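3.2 Collecting demonstrations

All examples were gathered at the Stestwood site with one arm and a two-finger gripper. An operator guided the arm through each task while a fixed camera recorded the table. We kept 2,059 episodes in total, nearly 400 of them with a small block on a whiteboard.
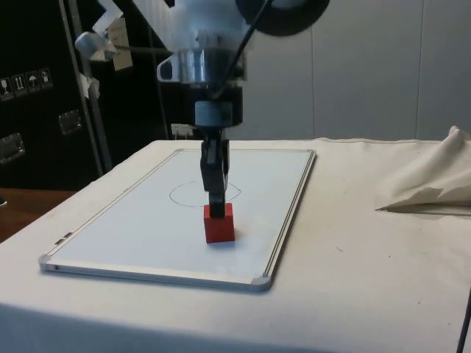 Figure 2. Block task, gripper at the block.

Episodes with a dropped block were labeled and kept – the Otik policy is trained on both outcomes. Two annotators checked every label, and episodes they disagreed on were left out of the training set.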